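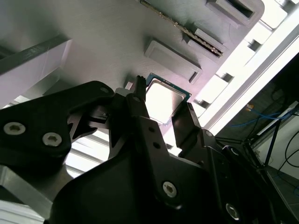
Page last changed: March 2025

Teaching the arm, the bench pictures

I promised everyone at Barrientos I'd get some pictures up from the computer bench, so these are them. They all come from the little camera at the wrist, and that's pretty much the view I live in while I'm driving. If you've only ever seen the arm from across the room you may be surprised how close everything looks from down there!

For anyone new: I sit at the desk with the Jurov hand controller, I move, the arm moves, and the whole run gets saved as one demonstration. Do enough of those and the Cisik software tries to pick up the job by itself. We're at 3,755 saved runs across all the tasks now (the goal for the year was 2,000, so I'm feeling pretty good about it), and 131 of them were me, in one week, with a very stiff neck.

The one at the top is the CPU with a finger on either side of it, on the gray practice board. I love that board. The pieces are big and plain and I can make a mess of things without anyone wincing. The toothed tip is the one I steer by, and I try to let the other finger more or less take care of itself. Shiny chips are a pain, though. When the light hits the metal it goes almost white on my monitor and I have to judge the angle from the thin green border.

Then you graduate to a real computer, and wow, is it crowded in there. Everything I learned on the practice board about coming in slow still works, but there are wires and latches to stay clear of, and half of what you want to look at is hiding behind something else. My first afternoon I kept pulling back out just to get my bearings. Celeste Farías (she trained me, and she is much better at this than I am) told me to pick one landmark and say it out loud before every move. I felt silly for a day and now I do it in the car. 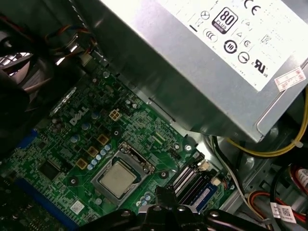 Inside the Dell, fingers down by the memory slots. CPU to the left, power supply up top.

Memory modules are my favorite thing to demonstrate and my worst score. You want the same smooth path every time, but not so much the same that the software only ever learns one path, so Celeste has me start each run from a slightly different spot. High, low, off to the left, a bit twisted. I also leave my small corrections in. I used to throw those runs away because they looked clumsy, and she made me go dig them back out of the trash folder.

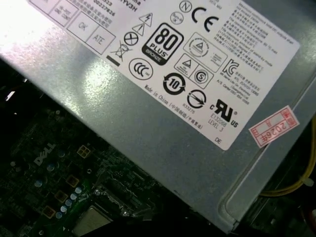
Getting lost is the biggest thing I struggle with on the remote, and going over the power supply is where it happens most. You tip the wrist a little and all of a sudden it's wall-to-wall metal and you couldn't tell anyone which way the board is. So I read the label. I find the big 80 PLUS logo in the middle, then the pink and white sticker just off the right side of the label, and once I have those two I know how I'm turned. The glare in the upper left corner washes out part of the print, so I don't bother with anything over there.

Next up is cable plugs, which I've been putting off. Sostimex is sending us 3 pairs of softer fingertips to try and I'm hoping those show up in April. More pictures when I have them.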